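Friday, and far too warm to be doing housework, but Marjatta Turunen is coming for supper so on I went. Willow had slept on the clean tea towels (all of them!) and I was down to the old green cloth with the yellow edging. 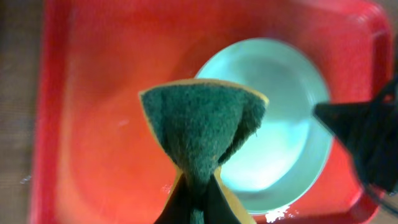 Jannik rang halfway through and kept me talking about his December trip, so I lost the best of the morning – not that I minded much.

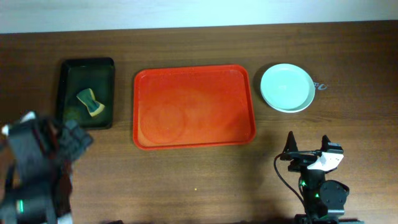 Marjatta will want to eat outside, I know she will. I'll carry things out on the orange-red tray, round marks and all, and the pale green plate can do for the cheese. Must ring Jannik back tonight.

4 comments · 314 shares
Back to top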